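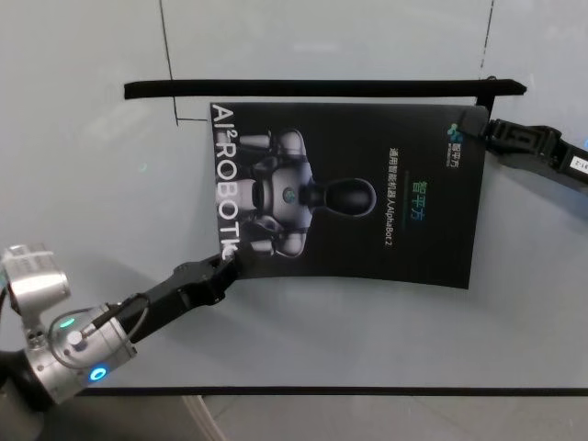 A poster with a humanoid robot on a black background

Lokthorpe Chapel Fellowship

The Lokthorpe Chapel Fellowship is an independent Christian congregation in the village of Lokthorpe, with a second meeting place in the nearby town of Disden. It belongs to no denomination, but it keeps friendly relations with several Baptist and Methodist churches of the district. Its present minister is Ulises Ñahui, who came to the Fellowship as a lay preacher and was later ordained by the elders.

Origins

The Fellowship began as a Bible reading group, which met in the kitchen of the Žukauskas family on Terkness Lane. The family had moved to Lokthorpe for work in the brickyard and did not find a service at an hour that suited the shifts. For the first three years the group had no name and no leader. The members took turns to choose the passage, and a loaf of rye bread was shared at the end of the evening. This custom is still kept at the harvest service.

When the kitchen became too small, the group rented the former Terkness Chapel, a brick building which had stood closed for 25 years. The roof was repaired by the members themselves. The chapel was later bought from its owners, partly with a loan which the Fellowship paid back early.

Worship and teaching

The main service is held in the morning and lasts a little more than an hour. It consists of hymns, a reading from each Testament, a sermon and open prayer, in which any person present may speak. Communion is given once a month. Baptism is by full immersion and is offered only to those who ask for it themselves; infants are blessed, but they are not baptised.

The Fellowship has no written creed of its own. New members are asked to read aloud a short covenant of two paragraphs, written in the early period and changed only once, when the word "brethren" was replaced by "friends". Sermons usually follow one book of the Bible from beginning to end. The series on Jeremiah is remembered as the longest one.

Music has an important place. The chapel has a reed organ, and the congregation sings from a hymn book which was put together locally and contains 300 hymns, among them several Lithuanian ones in English translation. A few of these translations are also used by other churches in the district.

Ministry of Ulises Ñahui

Ñahui worked as a school cook in Disden before his ordination. Under his ministry the Fellowship opened the Disden meeting place, in a hall above a shoe repair shop, and started an evening service there in Spanish and English. He also began the weekly visits to the hospital, which are made by members in pairs. He has written a small book of prayers for people who work at night – it is given away free at both meeting places.

Government

The Fellowship is led by the minister together with three elders, who are chosen by the members at the yearly meeting in August. An elder may serve two terms one after the other and must then rest for one term. Decisions about the buildings need the agreement of the whole meeting.

See also
Terkness Chapel
Independent churches
Believer's baptism

This page was last changed on 12/08/2022.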